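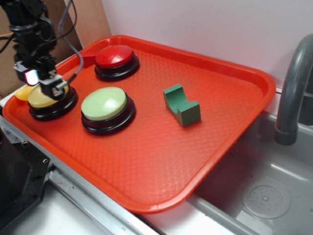

3. Collecting the Demonstrations

3.1 The task

The Skamon button set asks very little of a robot. An instruction names a colour, the gripper goes to the push button of that colour, presses it and withdraws. A small child would be bored by the third attempt. Our policy, trained on an earlier and much tidier collection, found the task absorbing, and would often set off with great purpose towards the wrong button.

The tidy collection was largely to blame. Its buttons sat alone on a plain surface, so a model could score well by heading for anything that stuck up. For the new set we kept the three buttons (red, yellow and green) and added objects that are never the answer: a toy banana, a small red block and a notched green block. Each button thus shares its broad colour with something that cannot usefully be pressed. The red tray contributes some confusion of its own, free of charge.

We collected 300 demonstrations in September, all by teleoperation. Remo Lehner drove the arm for most of them. Beril Gezer laid out the tray between episodes and read the instructions aloud, a job that calls for more patience than the word "read" suggests. An episode was abandoned if it ran past 30 seconds, and abandoned episodes were kept under a separate label.

Two views were stored throughout, one from a fixed camera and one from the wrist. The fixed view settles most arguments over which button is which. The wrist view is the one the policy leans on at close range, where it has least to go on. Figure 1 gives a case we discussed at some length: at this distance the yellow cap and the banana are next to each other, and a model that has learned "go to yellow" has two offers to consider.

Figure 1. Wrist view with the yellow button between the fingertips and the toy banana against its right side.

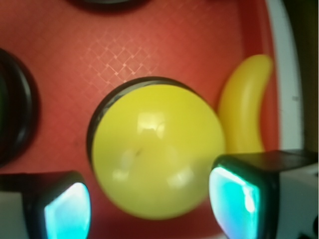 3.2 Layouts

Objects were placed by hand from printed cards, which we preferred to letting people scatter things at random. People asked to be random are very neat. An early trial without cards gave us a long run of evenly spaced rows and one layout that was plainly a face.

The cards deliberately include awkward neighbours. In Figure 2 the banana lies partly behind the yellow button and the red block is tucked in near the red one, against the back rim, where it does its best to pass for tray. The green block has a spot of its own to the right of the green button.

Figure 2. Fixed view of a layout in which the yellow and red distractors sit close to their matching buttons.

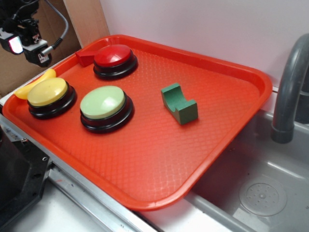 Why not simply collect more episodes with fewer distractors?
We tried that first. The extra episodes raised the score on clean trays and did nothing for crowded ones, and crowded trays are what the Fletiven test asks for.

3.3 Where an episode begins

Operators were told to start with the gripper open and well clear of the buttons. Figure 3 has a wrist view wide enough to take in all six objects, with both fingers spread. We wanted plenty of views like it, as the choice of button ought to be made from one of them.

Figure 3. Wrist view of the tray with the gripper open.

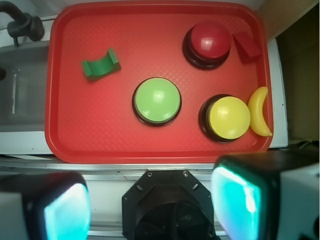
3.4 Checking and splitting

Each episode was labelled with the named colour and the colour pressed, entered by two people working apart. They disagreed on 4 episodes. In every one of these the operator had gone for the wrong button and then corrected course, with some dignity, before touching anything. We kept all of them and marked the correction.

Of the full set, 80 episodes were held back for testing, chosen by layout card so that no test layout appears in training. The split was fixed before any model was trained, after an unhappy experience with the earlier collection that Section 6 describes in more detail than its authors enjoyed.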